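布をたたむ日の小さなギャラリー

2018/8/7
文・Nafula Nyanda

たたんだ布が重なっているところを見るのが、昔からたまらなく好きです。色の順番がちょっと変わるだけで、同じ山がまるで別のものに見えてくるんですよね! 今回は、木目の台とオリーブグリーンのかご、それに色とりどりの布のページです。どうぞゆっくり眺めていってください。

一番上は大きなクリーム色。その下に緑、青緑、ベージュ、そして濃い青。濃い青の角から赤い縁がちらりとのぞいていて、もうここが本当にお気に入りです。 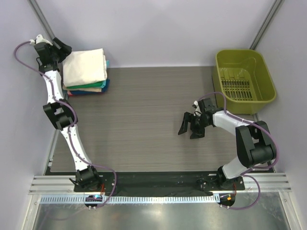 たたむときは、まず大きい布から手をつけます。端と端を合わせて、手のひらで真ん中から外へすーっとなでて、それから半分、また半分。幅をそろえるのに夢中になると、お茶がすっかり冷めていることもしょっちゅうです(それもまた楽しい!)。輪になったほうを手前に向けておくと、一枚だけ抜きたいときにすっと取れて気持ちがいいですよ。

かごは、底が格子になったプラスチックのものが好みです。軽いし、さっと拭けるし、この渋い緑がどんな色の布とも仲良くしてくれます。クリーム色を入れても、濃い青を入れても、ちゃんと絵になるんです。

台の話もさせてください。淡いグレーの木目で、細かい筋がぎゅっと詰まっています。布の色がはっきり見えるので、並べる順番を考えるのにぴったり。

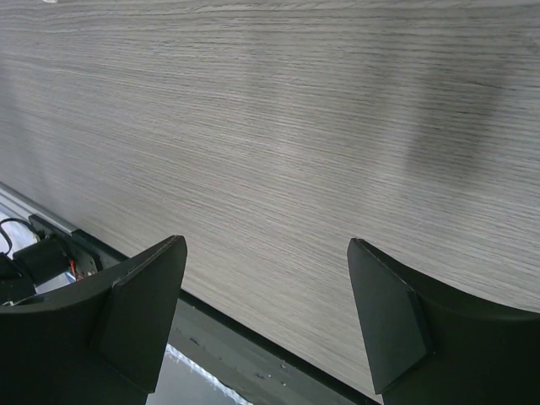

木目の流れに布の端を沿わせると、定規がなくてもまっすぐ置けます。これに気づいたときはうれしくて、Tuvineの友人にすぐ電話してしまいました。柄の入った台だとこうはいきません。無地の布が好きな方には、グレーの木目をぜひ一度試してみてほしいです。

2月に載せたタオルのページにもたくさん感想をいただき、ありがとうございました。「赤い縁の布をもっと見たい」という声が多くて、同じ好みの方がいるんだとにこにこしながら読みました。次は台ふきんの巻き方をまとめるつもりで、いま色合わせを考えています。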